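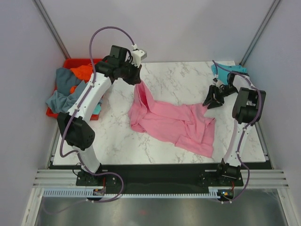
Two arms over the white marble-pattern tabletop.

From: Rosimeire Amaral
To: Cumton Fruit Growers list
Subject: Re: Figs in pots, how big is too big?

Hi all,

Oh, I have so much to say on this one! Quoting the question first for those of you on the digest:

> I have a fig in a nursery pot on the south side of the garage.
> It put on a lot of leaves last year and maybe a handful of figs,
> and most of those dropped while they were still green. A neighbor
> says it wants a huge tub. My brother-in-law says figs like to be
> crowded and I should leave it alone. Roots are coming out the
> bottom. Who's right? Also, do I have to drag it indoors every
> winter?
>
> Farquharson
> (clay soil, bottom of the hill, wind from everywhere)

They're both a little bit right! Figs do fruit well with their roots held in, but roots coming out the bottom means yours is thirsty all the time, and a thirsty fig drops its fruit. Mine did exactly the same thing for two summers before I caught on. I'd go up one size only. If you jump straight to a huge tub you'll get a gorgeous leafy monster and very little to eat (I have photos of mine, it blocked the kitchen window).

When you repot, slide it out in early spring before the buds open, tease the outside roots loose with your fingers and cut off anything that's circling. I use ordinary potting mix with a good few scoops of bark in it. Don't use your clay, please! It sets like a brick in a pot. Then water until it runs out the bottom and leave it somewhere bright but out of that wind of yours for a week or so.

Water is the big thing after that. In July I'm out there every morning with the can before breakfast, and again in the evening if it's really baking. The pot dries out so much faster than you'd think, especially a dark one against a garage wall. A thick layer of straw on top helps a lot. I feed with tomato food once the little figs show and stop when summer's winding down, so the new wood has time to harden up.

As for winter, I wheel mine into the shed after the leaves fall. It's asleep, so it doesn't need light, just a cup of water now and then so the roots don't shrivel. The shed isn't heated and I've only lost tips. If you can't move yours, wrap the pot as well as the branches. It's the roots that suffer in a container.

One more thing, about those green ones that are still hanging on in late fall. Pull off anything bigger than a pea. They won't make it through the cold and they can rot back into the branch. Leave the tiny ones right at the tips, those are your early crop if the winter is kind.

What variety is it, do you know? I'm pruning mine on Thursday and there will be more than 3 good cuttings going spare, so shout if you'd like one. They root so easily, it's the most fun you can have with a stick and a jar of damp sand!

Rosimeire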